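Home Notes Visits Tooling Archive Search

Visit report: Trirkis manipulation software group, open lab day
2022-07-19

Trirkis opens its software lab to outside engineers once a year, and this was my second time through. Last year's program was mostly hardware. This year the hardware got one short slot and the rest went to the data pipeline, the policy training code and the runtime controller, so this report covers those and skips the catering.

Shu-fen Chou opened with an overview of the stack. Demonstrations are recorded with hand-held grippers, without an arm. The recordings go into a tool they call Prililik, which does synchronization, pose recovery and filtering. What survives goes to training. The trained policy runs on Dimberg, the in-house controller, on a six-axis arm. Prililik is written in Python with the pose optimizer in C++. Dimberg is C++ throughout.

The current task set is table service: set down a plate, pick up a plate, move items between a plate and a tray. Chou said the group chose it in May, after the earlier bin-picking set had stopped telling them anything new. Plates are thin at the rim, they can be approached from many angles, and a small error in wrist pitch is enough to miss the grasp entirely.

Pose recovery took up most of the morning. Prililik runs visual-inertial odometry on each recording, then a second pass that aligns all recordings from one location to a shared map. Roel Verstraete went through the failure cases. Polished surfaces are the worst of them. Reflections of ceiling lights move with the camera, the feature tracker locks on to them, and the optimizer bends the trajectory to fit. Their fix is a consistency check on feature depth: a tracked point that triangulates well below the table plane is dropped before bundle adjustment. The check needs a table plane, which is estimated from the first seconds of the mapping pass. If the plane estimate is bad, the check does harm, and Verstraete showed a plot of a run where it did.
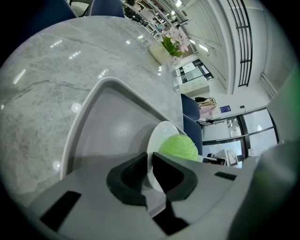
The second fix is cruder. Any recording in which the gripper speed exceeds a set limit between two consecutive poses is split at that point, and both halves are kept only if each is longer than 60 frames. I asked why they don't interpolate over the gap. Verstraete's answer was that they tried it, and the policy learned the interpolated motion as if it were a demonstration.

Of 1,200 recordings in the current set, 1,125 pass the pose filter. I thought that was high until Ffion Kemeys explained that operators now get a pass or fail result on site and can repeat a recording immediately. Failed attempts that were repeated are not in the total. She agreed that the number should be reported differently.

Kemeys also covered gripper width. Jaw opening is estimated from the image, with no encoder in the hand-held unit. The estimator is calibrated per unit by opening and closing it fully before each session, and the calibration is stored with the recording. Old recordings without a stored calibration are excluded.

After the break Bram De Graaf presented the policy side. The network takes two past images and the relative gripper pose and outputs a chunk of future poses with jaw width. Everything is relative to the current pose, so the policy has no knowledge of where the arm base is. I found this part the least surprising, and De Graaf did not claim otherwise. The useful detail was on latency. They measure camera latency and arm latency separately, and at inference they discard the leading poses of each chunk that are already in the past by the time the arm could act on them. With the discard step turned off, the arm visibly jerked at each chunk boundary. We saw both settings one after the other on the same plate, and that was the best demo of the day.

Dimberg itself runs at 700 Hz and takes the pose chunks as timed waypoints. It fits a spline, checks joint limits and self-collision, and scales speed when a waypoint cannot be reached in time. There is no replanning in Dimberg. If the scaled trajectory falls too far behind, it drops the chunk and asks for a new one. I asked what happens when several chunks in a row are dropped. The arm holds position and raises a fault that a person has to clear. De Graaf said they want a recovery behavior there and do not have one.

Roos Brouwer closed with the tooling: a web viewer for browsing recordings, with recovered pose, jaw width and filter decisions on one time axis. It is called Murthy. The viewer can filter by location, operator, object or reason for rejection, and every filter decision links to the line of config that caused it. I would take this home before any of the rest. Our own logs hold the same information in four different files.

Open questions I left with:

- How well the depth check works on tables with no visible edge. Verstraete had no data on this.
- Whether per-location maps are needed at all, given that the policy uses relative poses only. De Graaf and Kemeys gave different answers.
- Whether the viewer will be released. Brouwer said the code is ready and the license is not.

The slides go out to registered visitors by mail. I will add notes on the spline fitting once I have them - the slot ran over and that section was cut to two slides.

3 comments 11 shares

Contact | Copyright 2022, all rights reserved | Back to top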